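Home | Workshop | Storage | Archive | Search

Small baskets and the pouch problem

24th May

After the drawer rebuild in March I had 31 small items with no fixed location: adapters, spare fuses, hex keys, a tire gauge, two tape measures. They had been living in a cardboard tray on top of the filing cabinet. The tray sagged in the middle and everything slid to the low point.

The replacement is a set of plastic baskets from Pudarell. I bought 8 and have kept six in service. The relevant properties are as follows.

The walls are perforated, so contents can be identified from the side without lifting the basket down. The floor is smooth. A hex key laid flat on it will not snag, but it will slide if the shelf is not level, and mine was not. I shimmed the left bracket by two millimeters and the sliding stopped.

The handles are metal, one in each short end. On a deep shelf this means the basket goes in lengthwise and the near handle is the only one you touch. Loaded with fuses and adapters, mine pull out on one handle without twisting. I would not try it with anything heavier than that.

Loose items still migrate inside a basket, so the second stage is soft pouches. One pouch per category, closed, label on the short edge. I tried rigid boxes from Cluslow first. They fit, but two of them side by side leave a gap down the middle that collects whatever was not put away properly. A fabric pouch deforms to fill the space. The disadvantage is that a lumpy pouch does not stack, so I limit each basket to a single layer.

Sorting is done on a white board laid over the table. Small dark screws disappear against wood grain and show up at once on white. The board also lifts off with everything still on it if the table is needed for dinner.

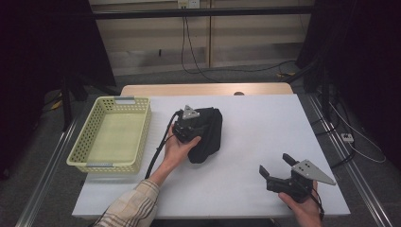

Green basket and black pouch on the sorting board.

Order of work: empty the basket, wipe it, fill the pouches, place the largest pouch first against the far end, then work forward. Labels go on last. Total outlay for the shelf was 68 dollars, including the bracket shims and a roll of label tape that I will not finish.

The Wonodwood shelf liner has not arrived. I will measure whether it reduces sliding enough to remove the shims.

3 comments

gridline: Do the perforations catch on zipper pulls? Mine do, different brand.

Macaraeg: Same baskets in my garage. The handles loosened slightly on two of them after a winter. Worth checking.

tallshelf: What thickness is the liner?

Contact | Copyright, all rights reserved | Back to top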